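How Does a Robot Learn to Fold Your Jeans?
By Zoia Didenko, for the young readers of Kiltgate Science Pages

Think about your hand for a moment. You can pick up a grape, a key and a big winter coat, and you do not stop to plan it. A robot cannot do this so easily. It needs a gripper, and somebody has to choose which gripper is the best one for the job.

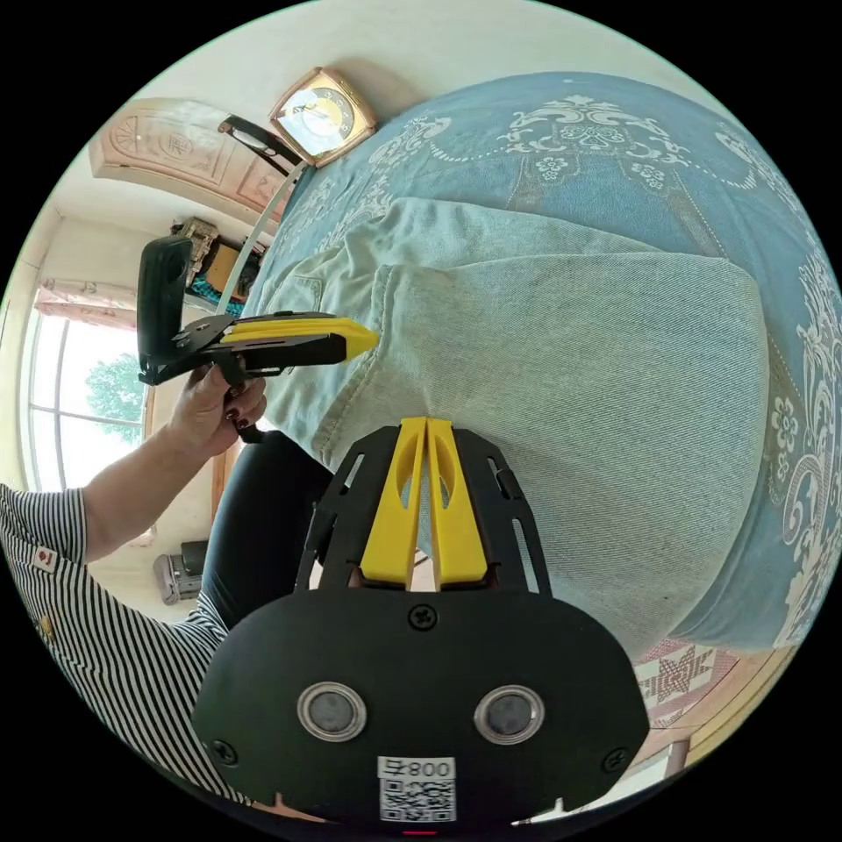
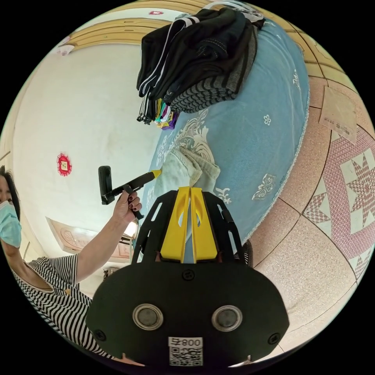 Trying out yellow-fingered grippers on clothes.

A gripper is the part of a robot that takes hold of things. Many grippers have two fingers, because two are enough to pinch. But the fingers can be hard or soft, long or short, pointed or flat. Each small change makes a difference, and this is why engineers compare them with so much patience.

Why clothes are difficult

A wooden block has always the same shape. If you put it on the floor and turn it, it is still a block. Now throw a T-shirt on the floor. It makes a hill, or a snake, or something like an old pancake. Throw it again and it makes another shape. The robot has never seen exactly this shape before, and it must decide where to pinch.

Also, clothes are not all the same. Jeans are thick and heavy and have hard seams. A thin scarf is light and slips away. A gripper which is good for the jeans may miss the scarf completely, or it may take the scarf and the tablecloth under it together!

Grippers that people hold

Here is something which surprised me when I began to write about robots. You can test a gripper without any robot. You hold it in your own hand, like kitchen tongs, and you do the work with it. The gripper can carry a camera, and the camera records what is in front of the fingers. Later the engineers show these recordings to a computer. The computer looks at many, many examples and tries to find what they have in common: when the fingers close, how far they are from the cloth, which way they pull.

I asked Stojan Đorđević, an engineer at Skedau, why they do not just write the rules for the computer. "I tried it with towels," he told me. "My list of rules had 609 lines, and the robot still could not find a corner." After this he began to teach with examples.

What do the testers compare?

When I visited Skedau, Wanda Hutchins had a paper form for every gripper. She let me copy the four questions from it.

Does it hold? The tester lifts the cloth and waits. If the cloth slides out, she writes it down. A heavy thing must be tried too, for example wet jeans.

Does it let go? This sounds silly, but some soft fingers are a little sticky. The sock stays on the finger and goes with it to the next place.

Does it take only one layer? When clothes are in a pile, the gripper should take the top one. Wanda says this is the question most grippers fail.

Is the hand tired? A person may hold the tool for a long time. If it is too heavy in front, the wrist begins to hurt, and then the movements become bad.

And what about the camera? It must see the tips of the fingers, or the computer will not know what they touch. But it must also see some of the room, so that it knows where the bed is and where the table is. For this reason many testers like a wide lens. A very wide lens bends straight lines, so a door can look like a banana. The computer can learn to work with it, but the engineers must use the same kind of lens each time, or correct the difference.

Homes are better than laboratories

In a laboratory the table is often gray and clean, and the light never changes. A home is different. It has sunlight from the window, flowers printed on the bedspread, chairs in the way. If a robot learned only on the gray table, it can be confused by a flower. Maybe it tries to pick up the flower – and the flower is only printed there.

So the examples should come from many rooms, with many kinds of cloth. Kátia Siqueira, who plans the tests, has a simple wish: she would like every sock in the world to look different.

Try it yourself

You need kitchen tongs, a pair of chopsticks, one T-shirt, one sock and one thick towel. Ask an adult before you take the tongs, and use the kind with no sharp edges.

Put the T-shirt on the table in a messy heap. Try to spread it flat with the tongs only. Your other hand stays behind your back. Now do it again with the chopsticks. Was it slower? Did you take two layers by mistake?

Then do the same with the sock and with the towel. Write your results in a small table, one line for each tool. Try to make the heap equally messy every time, or the comparison is not fair. If you have a friend with you, take one tool in one hand each and work together on the towel. You will probably need to talk a lot. Two robot arms do not talk, but their movements must be planned together in the same way.

Words to remember

Gripper: the part of a robot, or of a hand tool, that takes and holds things.

Lens: the piece of glass or plastic in front of a camera. A wide lens sees more of the room.

Layer: one thickness of cloth. A T-shirt which lies flat has two, front and back.

Seam: the line where two pieces of cloth are sewn together.

If you did the test with the tongs, send us your table of results. We will print the best ones in November, and Wanda promised to read all of them.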